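Tindale Drawer Cabinet, Gray Metal
Favasa Workroom Storage, item 1552

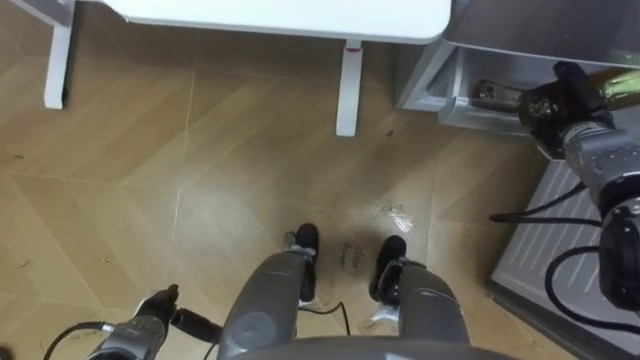 Can the cabinet stand on a finished wood floor?
Use the felt pads supplied in the hardware bag. Fit them to the base before the cabinet is loaded, and lift the unit when moving it.

Product details
Freestanding metal cabinet with pull-out drawers, for use next to a table or bench. Finish is gray powder coat, inside and out. The drawers run on steel slides and can be removed for cleaning. Rated load is 50 pounds per drawer, evenly distributed.

Placement
Leave clear floor in front of the cabinet equal to the full drawer travel. Keep table legs and loose cables out of that area. Set the unit level before use; a cabinet that leans forward will let the drawers drift open. Allow about 3 inches between the cabinet and any radiator.

Use
Open one drawer at a time. Store bottles and other heavy items in the lower drawer. Close each drawer fully before opening the next.

Care
Wipe with a damp cloth and mild soap, then dry. Do not use abrasive pads. Sweep grit from the floor before sliding the pads over it.

Parts
Replacement slide set: item 3931
Felt pads: included, also sold separately
Top mat: Cuadros, black or gray

Assembly notes by Jairo Quintero. Revised April 4, 2020.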